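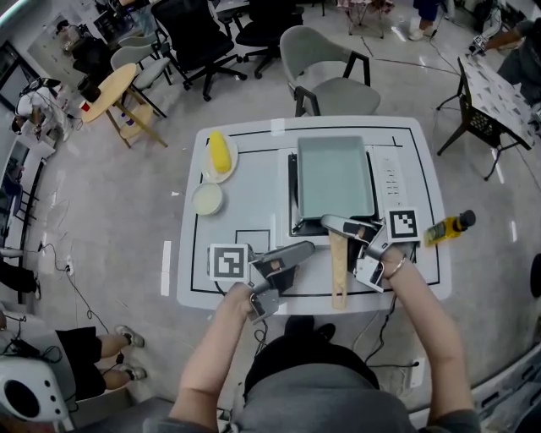

*2 minute read*

**TEREDVILLE, Wednesday, May 15, 2024.** Small-table cooking is coming to Teredville this summer! Rasine, the neighbourhood cookery school on Aguirre Street, is opening a run of evening classes for people who have one hob, one pan and not much worktop, and who would still like a proper supper at the end of the day.

The course is called Virnorari and begins in July. Each class has 10 places, and everyone works at a table of their own with a black induction cooktop, a rectangular pan and a wooden spatula. Ingredients are set out on plates and in little dishes before the cooking starts, so there's no rummaging in cupboards halfway through.

Corn on the cob gets the first evening to itself. Learners will cut the kernels from the ear, stir them into a simple batter and fry the lot in a little oil until the edges go crisp (the smell alone is worth the bus fare). Later classes move on to folded omelettes, flatbreads and a very good potato cake.

"I cooked on a single ring for years and I loved it," said Elvira Cárdenas, who wrote the course. "You learn to get everything ready first, and you learn to leave the spatula alone for a minute. People are always surprised by how much supper comes out of one pan!"

Walter Chávez, who runs the school, said nearly 200 people had asked for a class like this over the winter. "We had students, people in bedsits, a couple halfway through having a kitchen built. We're delighted to have something for them at last."

Classes last two hours and all ingredients are included. No experience is needed. Please bring an apron and a lidded box for leftovers, and mention any allergies when you book.

Booking is open now at the Rasine front desk.

**Press contact:** Walter Chávez, Rasine, Aguirre Street, Teredville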